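Ticket 709: Label printer in receiving drops off the network
Status: Closed
Priority: Normal
Opened by: Melahat Canpolat
Assigned to: Irfan Satti
Site: Goltton, receiving
Opened: July 12, 2021

Problem as reported

The Vurnus label printer at the receiving desk stops printing partway through the morning. Jobs stay in the queue and the printer shows as offline. If I turn it off and on it comes back and prints everything that was waiting, including duplicates from when people hit print again. This started after the desks were moved. We can't book in deliveries without labels, so people have been writing them by hand.

Irfan Satti
Got it. A few questions. Does the light on the front change color when it goes offline? Does the other printer in receiving keep working? Please don't resend jobs while it is offline. They are all being held and they will all come out.

Melahat Canpolat
The light stays green. The other printer is fine. It is plugged into the PC and not the network.

Irfan Satti
Green light means the printer thinks it is ready, so the trouble is between it and the print server. I cleared the queue, 22 jobs, most of them duplicates. Printed a test label from the server and it came out right. Leaving the ticket open.

Irfan Satti
Offline again this morning. While it was down I tried to reach its address and got an answer, but the answer came from the wrong device. The hardware address didn't match the one on our printer list. Something else is using the same IP.

Arsen Vasylenko
The printer has a fixed address ending in 55. When we redid the network for the desk move, the automatic range was made bigger and now runs over that address. Any laptop or phone that joins can be given it. That fits with it failing once people are in and connected.

Irfan Satti
Makes sense. Can you shrink the range, or should I move the printer?

Arsen Vasylenko
Move the printer. I would sooner not touch the range during the day. Set it to automatic and I will add a reservation so it always gets the same address, ending in 11. Then change the port on the server to match.

Steps taken

1. Paused the queue on the print server and told receiving to use the USB printer for the time being.

2. Printed the configuration label (hold the feed button until the light blinks, then let go). Hardware address matches the sticker on the back. Sent it to Arsen for the reservation.

3. Changed the printer from fixed address to automatic in its web page and restarted it. It came up on the old address the first time because I had not pressed Save on the second tab. Did it again and it came up on 11.

4. Added a new port on the server with the new address. Turned off SNMP status on that port. It has marked printers offline by mistake at the Istau site, so I turn it off everywhere now.

5. Restarted the queue. Printed one label from the server and one from Melahat's PC. Both good.

6. Marked the network cable at both ends with blue tape so it doesn't get swapped at the next move.

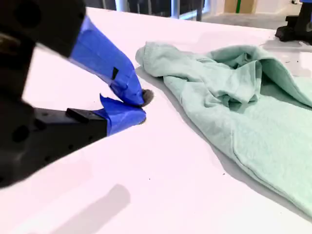 7. Deleted the old port and updated the printer list. The old entry also had the wrong location, so I fixed that.

Follow-up

Melahat Canpolat
Printed all morning with no problem. One PC still shows two printers with nearly the same name. Which one do we use?

Irfan Satti
That is Beril's PC. The second one was added by hand with the old address. I removed it. If anyone else has a printer ending in "copy 1", don't use it, and send me the PC name.

Beril Çetinkaya
Only the one printer on mine now. Test label was fine.

Arsen Vasylenko
Checked the rest of the fixed addresses against the new range. The door controller had the same problem waiting to happen, so I gave that a reservation too. Opened a separate ticket for the range itself.

Resolution

Duplicate IP address caused by the automatic range overlapping the printer's fixed address. Printer moved to a reserved address, server port changed to match. Closed with Melahat's agreement. Reopen this ticket if the printer goes offline again with a green light.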